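### 4.2 The handmade and moulded pieces

We began the object study with the piece that families talked about most. The play food came to us in two batches. Moulded items (fruit, plates, bowls, a colander) arrived on loan from the Foldale toy library, and the sewn ones were made by parents at the Morin playgroup to whatever pattern they liked. All of it was laid out on the same white table, and over the winter sessions we logged 339 separate acts of play. We had expected the moulded fruit to do well, as it is bright, light and easy to recognise from across a room. What delighted us was how strongly children took to the felt.

The ketchup bottle is a good case. It is red felt with a white fabric label, the name and the year 1869 lettered by hand, and it is a little lopsided in the way sewn things are. Children squeezed it, tipped it over plates, shook it hard and passed it along. Of the acts we logged, 43 had the bottle as their main object - more than any moulded piece in the set (Figure 3a).

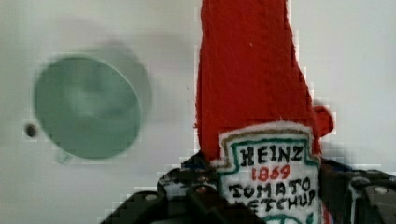 Kirsten Charbonneau disagreed with our reading when an early draft went round, writing that a bottle is a thing you do something with and a strawberry is a thing you have, so we may have been measuring pouring against holding and calling it felt against plastic. We think she has a point. When we went back to the logs and sorted by verb, squeezing and pouring accounted for most of the bottle's lead. A moulded bottle would have made a fair comparison, and we didn't have one. The July sessions will include both.

Even so, something about the felt remains once pouring is set aside. Children who picked up the bottle looked at the label, and several of the older ones tried to read it aloud. They treated the slightly wobbly lettering as writing somebody had done, and asked who. No such question was ever put to us about a banana. We find this lovely, and it fits what Rakus parents told us in the first round of interviews, when they said that homemade toys in their houses tended to have a known maker and a story attached.

### 4.3 Plates first, food second

The second pattern concerns order. Given a table with fruit, a round plate and nothing on the plate, children did not simply start eating. In 163 of the logged acts the plate was involved in some way, and the usual run went plate, food, offer. The plate was moved, straightened, sometimes patted. Then a piece of fruit was put on it. Only then was anyone invited to eat. Loose fruit lying near the plate's rim, such as a banana or an orange slice (Figure 3b), seemed to draw a hand more quickly than fruit further off, though our logs are too coarse to say by how much.
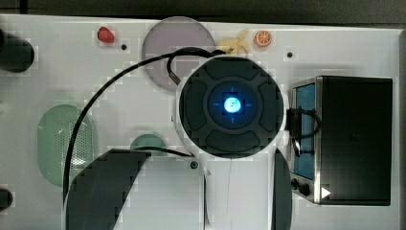 The order held across ages, and it held when the fruit was swapped. Where it broke down was with pairs of siblings, who were quite happy to skip the plate altogether and go straight to offering. Siblings may have fewer manners to perform for one another. It was great fun to watch and rather hard to code, and two of our raters needed a second pass before they agreed on what counted as an offer.

Strawberries behaved a little differently from the rest. They are small enough to vanish into a palm, and a fair number of sequences ended with a strawberry being hidden. We coded these as a separate category, "keeping", and return to them in Section 5.

### 4.4 Adding the oven

For the last block we used the fuller layout, which we called the Hallska table after the kitchen it was copied from. It adds a small toaster oven, a colander and a light blue bowl to the plate and fruit (Figure 3c). The oven has a glass door and two black control knobs, and it changed the play at once. Stories became longer. Children waited, announced that things were hot, and blew on them. Up to 17 separate steps could be strung together in one story, which is far more than anything we saw with plate and fruit alone.
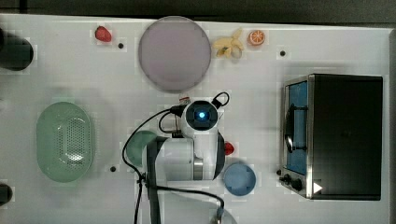
Did the children cook the fruit because they thought fruit was cooked? Mostly they seemed to cook it because the oven was there and the fruit would go in, and when asked, many of them cheerfully told us that you don't really cook a banana.

The colander was the surprise of this block. We had put it in as a filler and assumed it would be ignored. It became a hat twice, a boat once, and quite often a place where fruit was washed before going to the plate - so the plate-first order of Section 4.3 gained a stage at the front. The bowl took over some of the plate's work, mainly for strawberries.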